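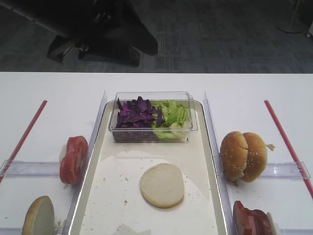 4. Laying out the burger table

Do this after section 3 (arms bolted down, e-stop tested). If you havent tested the e-stop go back.

You need: the white table, the long tray, two red rods, the clear side walls, the clear cross pieces with their clips, the clear tub, one set of burger parts. Tape measure. Damp cloth. Somebody to read the log while you move stuff.

4.1 Table

1. Wipe the table. Crumbs under a wall will tilt it.
2. Both arms parked, brake on, controller showing HOLD. Not just idle. HOLD.
3. Long tray down the centre, near end toward the arms. Push the rails up to it by hand, don't use the tray to shove them.
4. Check the table height against the number on the side of the controller. If somebody has wound the legs up or down, redo 3.4 before anything else.

CAUTION: Hands out of the work area before anybody releases the brake. Say "clear" out loud. The Plirix controller beeps once on release and then the arm can move straight away, no second warning.

4.2 Rods, walls, cross pieces

1. Clear walls go either side of the tray, running lengthwise. Snug but the tray should still lift out for cleaning.
2. Red rods go on the outside, one per side. They splay outward as they come toward you, so the side bays are wider at the near end. Match left to right by eye, then with the tape.
3. Clip the cross pieces onto the rod. Clip wraps right around the rod. Press till it clicks, then try to slide it. Should be stiff.
4. Other end of the cross piece goes to the wall side.
5. Look at it through the wrist camera before you put the second side on. Jog the arm over, fingers open, speed at 300 or lower.
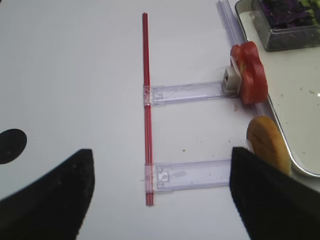
Wrist view, left bay. Red rod, two cross pieces, tomato up against the rail.

6. What you want in the wrist view: rod close to upright, both cross pieces visible, both fingers in shot. If the rod leans a lot the wrist is rotated. Fix the wrist, not the rod.
7. Repeat for the other side.

NOTE: The clear plastic is hard for the camera under the shop fluorescents. If it keeps losing the edges turn off the row of lights over the bandsaw. A strip of matte tape helps but it leaves gunk, and Zdenka Milošević will make you clean it off with eucalyptus oil.

NOTE: Cracked clips go in the bin, not back in the drawer. Print file for spares is on the shared drive under Rostotdale, part 1203. Print it slow. Clear filament goes cloudy if you rush, works fine though.

4.3 Burger parts

1. Tub at the far end of the tray. Cabbage on the left, lettuce on the right. Bit of spill over the middle is OK.
2. One bun half on the tray, in front of the tub, cut side up. This is the base and everything gets stacked on it.
3. Left bay: tomato slices on edge against the upper cross piece. Spare bun half on edge, nearer you.
4. Right bay: whole sesame bun in the upper spot. Meat slices on edge, nearer you.
5. Leave room either side of each item for the fingers to open. If you can't get your own thumb in there, the gripper wont fit either.

Left and right are always from where the fixed camera sits. Not from where you stand. This catches everyone, write it on the table leg if you have to.

CAUTION: Anything that's been on the table is not food any more. Don't eat it, don't feed it to the dog. Scraps in the green bin at the end of the night.

4.4 Fixed camera check

1. Back both arms right off, out of the fixed view.
2. Grab a still from the fixed camera. Open it full size on the shop laptop, not on your phone.
3. Far edge of the table should run straight across. If it slopes, loosen the camera clamp a quarter turn and nudge.
4. You should have the tub, the base bun and both side bays in the one shot. The nearest parts can run off the bottom a bit, that's fine, the wrist cameras pick those up.
5. Save it as your start reference. Every run gets reset to match that still.
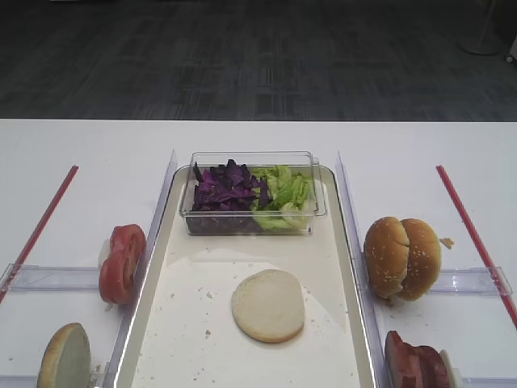
4.5 First run

1. Load the Laris job file. Menu, Jobs, burger_base. Ignore the December one, it has the old tray position.
2. Speed 300. Leave it at 300 for the whole first run even if it looks painfully slow.
3. One person on the e-stop, one on the laptop. No doing both.
4. Brake off, "clear", start.
5. Let it do the tomato only. Stop. Check the cross piece hasn't walked along the rod.
6. If it hasn't moved, carry on with the greens, then the meat, then the bun top.
7. Happy with it? Bump to 1000 for the next one. Don't go past that on this table, the whole thing wobbles and the wrist picture smears.

4.6 If it goes wrong

Gripper closes on nothing. Part has slid away from the cross piece. Stop, brake, push it back, match to the still.

Gripper hits the wall. Usually the tray has shifted. Stop and redo 4.1 step 3. Don't just move the wall over to suit.

Lettuce everywhere. Grip height too low. Raise it a bit in the job file, save under your own name please, not over the top of mine.

Error 13 on the controller. Wrist cable. Reseat the plug with the power OFF. If it comes back, swap in the spare Baumgart cable from the hook by the door and write it in the log book.

Arm stops halfway and no error. Someone has leaned on the e-stop. Twist to release, then restart from step 1 of 4.5, it will not resume properly from the middle.

4.7 Pack up

1. Arms parked, brake on, power off at the wall.
2. Scraps out. Tub and tray get washed in the sink, not left in it.
3. Cross pieces unclipped and laid flat in the drawer. Leaving them clipped on overnight stretches the clips.
4. Wipe down the clear walls with water only. No metho, it crazes the plastic.
5. Sign the log. Put your speed setting and any parts you binned.

Next: section 5, teaching a new pick position.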